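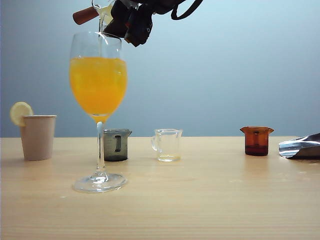

How to Change the Gear Oil on a Small Scooter

Posted by Gaspard Carré, Nov 26, 2019

The final drive on most automatic scooters has its own oil, separate from the engine oil. It holds very little and is easy to forget. I change mine every 2000 miles. Your owner's manual may give a different interval, so go by that if it does.

I did this job on my Vastska, but most small scooters with a belt drive are laid out much the same way.

What you need

Gear oil in the grade listed in your manual
Socket wrench and torque wrench
New sealing washer for the drain bolt
Drain pan
Small funnel or a large plastic syringe with a hose
Rags

Steps

1. Ride the scooter for five minutes, then shut it off. Warm oil drains faster. Keep your hands away from the exhaust.

2. Put it on the center stand on level ground. If you do this on the side stand, some of the old oil stays in the case.

3. Find the filler bolt and the drain bolt. Both are on the gear case next to the rear wheel, with the drain at the bottom. Don't mix it up with the engine oil drain, which is farther forward.

4. Loosen the filler bolt first. If it is stuck, you want to know that before the case is empty.

5. Set the pan under the drain bolt and take the bolt out. Let it drip until it stops.

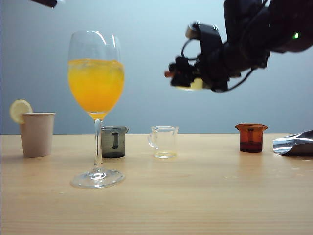
6. Wipe the drain bolt and look at what comes off on the rag. Fine gray paste is normal wear. Chips or slivers are not, and the case should be opened before you ride again.

7. Fit the new washer and tighten the drain bolt to the torque in the manual. The case is aluminum and the threads strip easily.

8. Add the new oil slowly. Mine takes 100 ml. The filler hole on the Vastska faces sideways, so a funnel is no use and I go with the syringe.

9. Put the filler bolt back in, torque it, and wipe the case clean. Check the rear tire and brake for spilled oil too.

Take a short ride and look under the case when you get back. If there is a drip at the drain bolt, check the washer before you reach for the wrench. Old oil goes to a recycling center or a parts store that accepts it.

Next up in January: drive belt inspection.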